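Two-arm cell lets go of whatever it's holding when the safety stop clears

Posted in Small Automation > Faults and Safety
Asked by Dalia Grigaitė

I look after a tabletop setup with two arms that share one controller, a Cuvberg, bought used. The job we are teaching it is sweeping: left arm holds a dustpan, right arm holds a hand brush, pellets go from table to pan. A child of four can do it, though to be fair the child of four also drops the pan.

The fault goes like this. Arms are holding their tools. Somebody hits the stop button, or opens the gate, which trips the same circuit. Everything freezes and both grippers keep their grip, as they should. Then I close the gate, twist the button out and press reset, and the left gripper opens. Not the right one. The pan falls, the pellets go everywhere, and I get to find out again how far a pellet can roll on a smooth table. The answer is off it.

It doesn't happen every time. I kept a tally through February and got 12 drops. I didn't write down the resets that went fine, which I realize now is the half of the tally that would have helped. 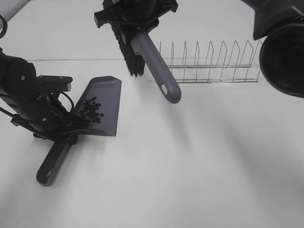 What I have tried so far: swapped the left gripper's cable for the spare, no change. Raised the grip force, no change, except that the handle now has a dent in it. Reloaded the program from backup. Told the arm what I thought of it.

The log says "TOOL STATE UNKNOWN, DEFAULT APPLIED" right after each drop, with nothing before it. There is a setting called restore delay, which came to me set at 600 milliseconds on the left and 3000 on the right. I don't know who picked those numbers or why they differ, and the previous owner has stopped answering my emails.

A dustpan is a cheap thing to drop and I could live with it. What bothers me is that my boss wants the same controller on a bench where people put their hands in to load parts. A gripper that moves on reset, before anyone has told it to move, is not something I want to explain afterward. Is this a wiring problem, a settings problem, or a "throw the controller in the river" problem?

Kumiko Sakamoto

Have you tried turning the grip force up? We had a Mornis arm that dropped things all the time and it was the force. Also check that the handle isn't greasy. Rubber tape works great.

Dalia Grigaitė

Thank you, but the force is up already (see dent). And it isn't slipping. The fingers open all the way, on purpose, like a waiter presenting the check.

Chiharu Wada

It's the settings, with a wiring problem possibly hiding behind them. Leave the river out of it for now.

Your log line gives most of it away. When the stop trips, the controller drops its connection to the gripper. On reset it asks the gripper "what are you doing?" and waits for the length of the restore delay. If it hears nothing by then it applies the default tool state, and on every used controller I've had to clean up after, some previous owner had left that default at OPEN. It makes sense if you're setting up on an empty bench and tired of grippers waking up clenched. It makes no sense once they're holding something.

So the left arm gets 600 ms to answer and sometimes misses it. The right arm gets 3000 and has never missed. My guess is that somebody had this same problem on the right side, stretched the delay until it went away, and called it a day.

What I would do, in this order:

Take the tools out of both grippers and stay outside the gate.

Find the default tool state for each arm and change it from OPEN to HOLD LAST. Do the right arm too. It has the same bad default and has only been lucky.

Set the left delay to 3000 so the two match.

Put the tools back with the pan empty. Trip the stop, reset, and repeat until you're bored, writing down the good ones this time.

Then unplug the left gripper's data line with the power off, start up, and see what it does at reset when it gets no answer at all. It should stay put and raise a fault. If it still opens, the new default didn't save, and you need to power cycle after changing it. I lost most of an afternoon to that once.

About the bench where people load parts: please don't take any of this as a yes. Changing a default fixes a nuisance. Where hands go in, you want reset and restart to be 2 separate actions, so that reset clears the fault and moves nothing, and a second button, outside the gate with a clear view of the inside, starts motion. That should be wired through a proper safety relay and looked over by someone whose job it is. HOLD LAST has a catch of its own as well. If what it last held was a finger, it will go on holding it, so you need a way to open the jaws by hand with the power off. Try that before the first person loads a part.

Also, get the force back down to where it was. You raised it for a fault that had nothing to do with force.

Dalia Grigaitė

Default was OPEN on both. Changed them, and it didn't save, and then I read your line about power cycling, in that order. With the delay matched and the data line unplugged it now sits still and complains, same as me. Force is back down. I have forwarded the part about fingers to my boss with no comment added.

Sachiko Maruyama

Same problem here with a Gosselin gripper, did you ever find out why the left one answers slowly?

Dalia Grigaitė

No. It still does. I have the other spare cable on order.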